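Zwischenbericht Mai
Vorhaben: Handgeführte Greifer für die Datenaufnahme, Ausstattung und Beschaffung
Werkstattlabor Grivley

Der zweite Förderabschnitt ist angelaufen, und wir können gleich mit der besten Nachricht anfangen: Wir nehmen auf! Im letzten Bericht standen an dieser Stelle noch Lieferzeiten und ein leerer Ablageordner, inzwischen liegen 312 brauchbare Durchgänge auf dem Server, und es kommen laufend neue dazu. Brauchbar heißt bei uns, dass Bild und Greiferöffnung über den ganzen Durchgang zueinander passen und dass die Bewegung hinterher aus den Bildern zurückgerechnet werden konnte. Was diese Prüfung nicht besteht, wird gar nicht erst mitgezählt.

Stand der Beschaffung

Aus dem bewilligten Gerätetitel sind bisher die beiden Handgreifer, die Kameras mit Weitwinkelobjektiv, Speicherkarten und der Auswerterechner bezahlt. Die Greifer haben wir bei Prukus bestellt und nicht, wie im Antrag vorgesehen, selbst gedruckt. Das war in der Anschaffung teurer, hat uns aber mehrere Wochen Montage erspart, und die Finger sitzen vom ersten Tag an gerade. Für den Selbstdruck sprach vor allem der Preis der Ersatzteile. Hier haben wir einen Mittelweg gefunden, mit dem wir sehr glücklich sind: Die weichen Fingerkuppen drucken wir im Haus nach, alles andere kommt als Satz vom Hersteller.

Eine Verschiebung müssen wir melden. Die Halterungen für die Kameras waren mit 119 Euro pro Stück zu niedrig angesetzt, denn die Schnellwechselplatte fehlte in der Kalkulation. Den Mehrbetrag haben wir aus dem Verbrauchsmaterial gedeckt, wo wir deutlich unter Plan liegen. Eine Aufstockung beantragen wir dafür nicht.

Aufnahmen am Tisch

Gearbeitet wird mitten im Büro, auf einem ganz normalen hellen Tisch und mit Dingen, die man in jedem Haushalt findet. Einen eigenen Aufbauraum hatten wir ursprünglich eingeplant und dann gestrichen, und das hat sich für die Planung als Glücksfall erwiesen. Die Miete entfällt, die Wege sind kurz, und die Daten enthalten von Anfang an Stühle, Kabel, Deckenlicht und alles, womit ein Roboterarm später ohnehin zurechtkommen muss.
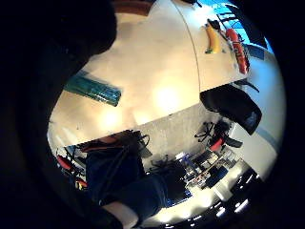

Für die Geräteplanung haben wir aus diesen ersten Wochen mehr gelernt als aus allen Datenblättern. Ein Beispiel: Spiegelungen auf hellen Flächen stören die Rückrechnung der Bewegung, sobald die Kamera steil auf die Platte blickt. Wir wollten deshalb schon zwei Stativleuchten anschaffen, haben aber zunächst eine matte Unterlage ausprobiert, und die Ausfälle gingen spürbar zurück. Die Leuchten sind damit von der Liste. Umgekehrt haben wir den Bedarf an Akkus unterschätzt. Wer im Fluss ist, möchte nicht auf ein Ladegerät warten, und so sind wir im Moment öfter mit Laden beschäftigt, als uns lieb ist. Ein zweiter Satz Akkus samt Mehrfachladegerät steht ganz oben auf der Wunschliste.

Angebote für den Roboterarm

Der größte Posten steht noch aus. Uns liegen zwei Angebote vor, von Setiawan und von Cavari. Setiawan bietet den Arm mit der größeren Reichweite an, verlangt die Wartung aber ab dem ersten Jahr extra. Bei Cavari ist die Wartung für die Förderdauer enthalten, und die Steuerung lässt sich über eine offene Schnittstelle ansprechen. Der Gesamtpreis liegt bei Cavari, über die Laufzeit gerechnet, um nahezu 25 Prozent niedriger. Wir neigen zu Cavari, möchten aber vor der Bestellung einen Probetag mit unserem eigenen Greifer machen. Der Flansch passt laut Zeichnung, nur bei der Kabelführung sind wir noch unsicher.

Falls der Probetag gut verläuft, bestellen wir direkt im Anschluss. Die Lieferzeit überbrücken wir mit weiteren Aufnahmen, vor allem mit flachen und rutschigen Gegenständen, die im Datensatz bisher zu kurz kommen. Auf diesen Teil freuen wir uns besonders!

Offene Punkte für den Fördergeber

Wir bitten um Zustimmung zur Umwidmung der Mittel für die Stativleuchten zugunsten der Akkus und des Ladegeräts. Die Gesamtsumme des Gerätetitels bleibt unverändert. Außerdem bitten wir um eine kurze Auskunft, ob der Wartungsanteil im Angebot von Cavari getrennt ausgewiesen werden muss oder im Gerätepreis verbleiben darf. Die beiden Angebote und die aktualisierte Kostenübersicht liegen als Anlage bei.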